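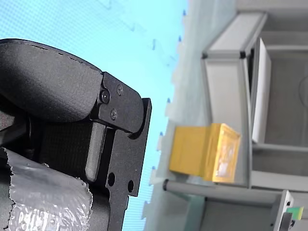 Figure 1. Finger bracket with its three screws. The two round holes in the plate stay open.

5. Fitting the fingers and the first grip test

This section covers the Plavow gripper as built at the Brernlow shared workshop. Finish the wiring in section 4 before you start. Revised April 2019 by Kasun Biswas.

Fitting the finger bracket

1. Switch off the Bivunitz supply and unplug it at the wall. Turning off the controller alone leaves the motor driver live.
2. Hold the bracket plate against the finger and start all three screws by hand.
3. Tighten the hex-socket screw first, then the other two. Stop when the plate no longer shifts under your thumb.
4. Open and close the jaws slowly by hand through their full travel. If you feel a catch, back off the hex-socket screw a quarter turn and repeat.
5. Route the sensor cable behind the linkage and leave 235 mm of slack between the wrist and the first clip.

CAUTION: Do not put thread lock on these screws until the grip test is complete. You will probably have them out again.

Preparing the work area

6. Lay foam mat under the whole reach of the arm. Press the tile seams down flat, as a raised seam will tip a light object.
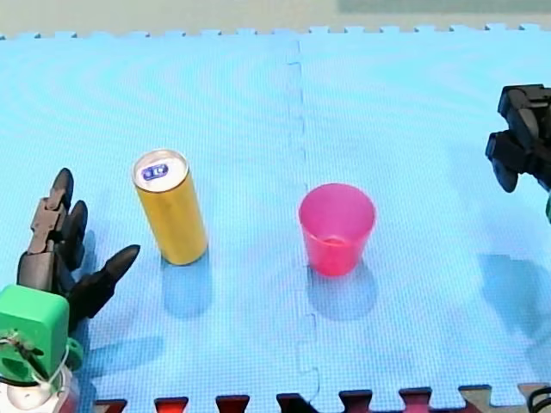 7. Set the travel limit to 107 mm above the mat for the first runs. Lower it in small steps once the arm stops where you tell it to.
8. Use empty cans and plastic cups for the early tests. Keep glass and full containers out of reach of the arm.
9. If two arms share the mat, park one and lock it out before you run the other.

NOTE: The Paul script in the tools folder runs the open and close cycle for you. Load profile 2 for cans. The other profiles close too fast for thin metal.
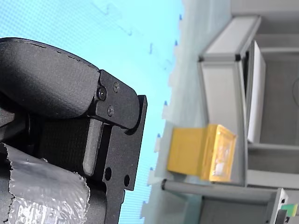

How often should the bracket screws be checked?

Check them after the first 20 minutes of running, then every 200 cycles. Members who share an arm should write each check in the log by the power strip.

Running the grip test

10. Plug in the supply and keep one hand near the stop button.
11. Bring the jaws to the can at the slowest speed.
12. Close until the sensor reading rises, then hold for five seconds. 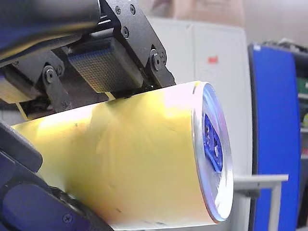 Pad angle matters more than closing force on a round object. Watch the gap from the side as the upper jaw comes in. With the can lying on its side between the jaws, a thin strip of light shows between the sensor housing and the yellow wrapping, just before the point of contact, and the pad's lower edge is the part angled toward the can. Aim for the same approach.

13. Open the jaws and look over the can for dents. Reduce the force setting if you find any.
14. Repeat with the can turned end for end, and record both readings.

If the reading jumps while the jaws are still open, go back to step 5 and check that the cable is not pulling on the sensor.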